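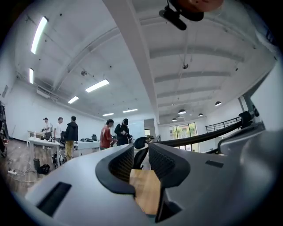 18 October 2026

Flinbridge student build, notebook entry, hall session

Goal for the session: get the hand-held gripper logging cleanly from start to finish, and record enough sorting runs to give the group something to train on before the next meeting. Got the first, got part of the second.

Setup took longer than it should have. The power strip lead doesn't reach the middle of the hall, so the cables went across the floor again. Need a longer lead and some tape before we have visitors in. Put both on the list.

Gripper notes. Still on the scoop-shaped finger pads with the mesh inside face. They hold the small parts better than the flat ones did in March. They close square now. I had shimmed the left one with card last time and it had crept, so I took the card out, cleaned the seat and did the screws up again. Check after every 30 runs and write it down, even if it looks fine.

Calibration: full open and full close, 3 times each, values saved in the Treminex sheet under today's tab. Close value has drifted a little from last time. I think that is the shim coming out. If it moves again next session then it's something else and we should look at the slide.

Logging. The Meltik recorder dropped the first 2 runs. Both had a start mark and no end mark. Cause was the card filling up with old test files which I thought had been cleared. Wiped it, formatted it, tried again, fine after that. Rule from now on: copy off, check the copy opens, then wipe. Not the other way round.

Sample rate set to 500. One of the laptops was still on the old settings file and would have read everything at the wrong speed. Replaced the file on all of them. Please don't edit it locally, change it in the shared folder and say so in the chat.

Task runs. Pick a part from the left of the tray, put it down on the right, open, back off, stop. What went wrong, mostly:

- moving too fast in the last bit before the grab. The pads arrive at an angle and the part gets pushed away
- stopping the recording while the hand is still moving
- turning the wrist over to see better. Move your feet instead

Runs where the part was dropped are kept and marked D. Don't delete them. The Du team want the drops as well, and we agreed to share everything in the same layout as theirs.

Grip force: tried foam behind the right pad for the smooth parts. Slightly less slipping but the close value goes soft and I don't trust it. Took it off. Might try thinner foam, same on both sides, and calibrate again from scratch.

Competition form: we still have to say which class we are entering. Sorting is the safe one. Stacking scores more but we have no stacking data at all. Talk about it next time, decide by the end of that session.

To do
- longer lead, floor tape
- spare card for the recorder
- relabel the parts trays, the old labels are peeling
- thin foam, if the shop has it
- copy today's runs to the second drive (not done yet)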